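4 min read

What I'm budgeting for next year's bench

I finally sat down with the equipment spreadsheet last night, on 23 December 2024, with the cookies Daryna baked for the shop. My plan was to price a second arm for the PC assembly bench and be done in an hour. Ha!

The arm turned out to be the easy line. Golero sent me a quote back in May and Marichka got them to hold the price, so that cell is filled in. What ate my evening was all the small stuff – cables, clips, filament, spare fingers for the gripper, and donor computers we don't mind scratching up. I had put down 2 donor cases. Ridwan laughed at me and changed it to more than 39, and we settled on somewhere in between after a long argument over coffee.

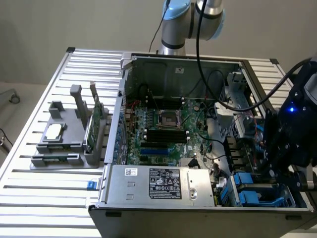

The bench at work: open case, printed parts tray, and the gripper over on the right.

See that gray tray? Every printed fixture like it gets its own row now. I used to bury them under "misc" and then wonder where $300 went. The slot that holds a card upright took us a bunch of tries, and I want those reprints in the budget this time (Arsen, I'm looking at you and your "one more tweak").

Cable management gets $166. I know, I know, but have you priced decent cable carriers lately? I'm also leaving a blank row for the grippers, because Grutholm still hasn't answered my email about lead times and I refuse to guess. If you've ordered from them recently, tell me how long you waited!

Next up is shelving, and I have opinions.

Related posts
Renting vs. buying a robot arm
My spare parts list for the Wedby bench
Table profiles: how much is enough?

Contact | © Miroslava Prokopenko | Back to top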